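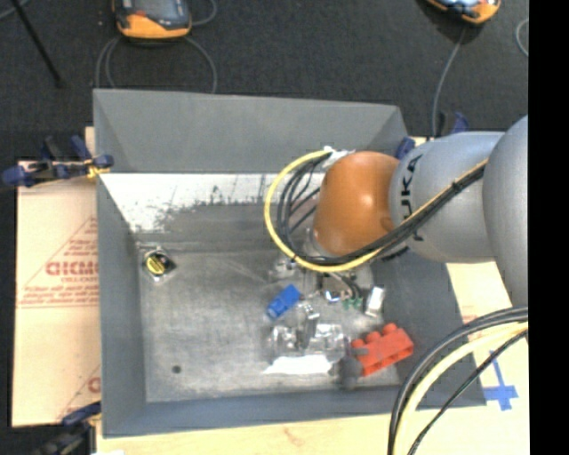

Andri Kuster

Viltden held its open afternoon in December and I went along for the bin picking. They had other cells running, including a palletising one that drew most of the visitors, but I have spent too much of my working life on grasp planning to walk past a bin full of awkward objects.

The cell is a KUKA arm over a grey metal bin with sloping sides, clamped to a table. Johanna Wallner ran the demonstration and did most of the talking. The task is easily stated: take one object out of the bin, set it down outside, go back for the next. There is no CAD model of any object and no fixed order. The planner scores grasp candidates from depth data and takes the best one that the arm can reach without touching a wall.

The walls were what I had come to ask about. An object in the open is easy. An object close to a corner leaves room for one approach angle or none, and the wrist needs space as well as the fingers. On one of the fills I watched, a small thing like a tape measure sat by itself near the back left corner while nearly everything else lay at the centre and right. Wallner said the planner leaves corner items until late on purpose, as their scores are poor, and the software has a separate nudge move for them. The nudge pushes the object 60 mm towards the middle and the cell scans again. Two nudges are allowed per object, after which it is marked as failed.

The second difficulty is clear plastic. There was a transparent package below a blue toy brick, and more clear, shiny material above it. Depth sensors handle this badly. Either the light passes through and the sensor reports the floor, or a reflection gives a point that does not exist. Viltden fill the gaps with an estimate from the colour picture, and Wallner was frank that the estimate is weak when two clear items touch. The toy bricks are the easy end of the set. Flat faces, solid colour, good edges.

Their log for the current software version stood at 2,871 attempts. I asked for the success rate by object class and was told it would be in the write-up. I would have liked it on the day – an overall figure says very little when the set mixes bricks with packaging.

Cabling was the other subject I raised. The yellow cable and the black bundle run outside the arm, in a wide loop past the wrist joint. That is normal on a research cell and it makes changing a gripper quick, but it limits wrist rotation, and the planner has to know about it. Theirs does so with a crude joint limit. A visitor from Prakmont suggested modelling the loop as a swept volume. Wallner thought the extra planning time would cost more than the lost grasps, and I agree with her for a bin of this size.

I also asked why the scratches on the floor of the bin had not been painted over. The answer was that they like the mottled surface, as plain metal gives the colour camera nothing to match against. I had not considered that and will try it on our own bin at Braleck, which is painted matt white and has been a nuisance for months.

The write-up is due in spring. I will post the per-class numbers when I have them.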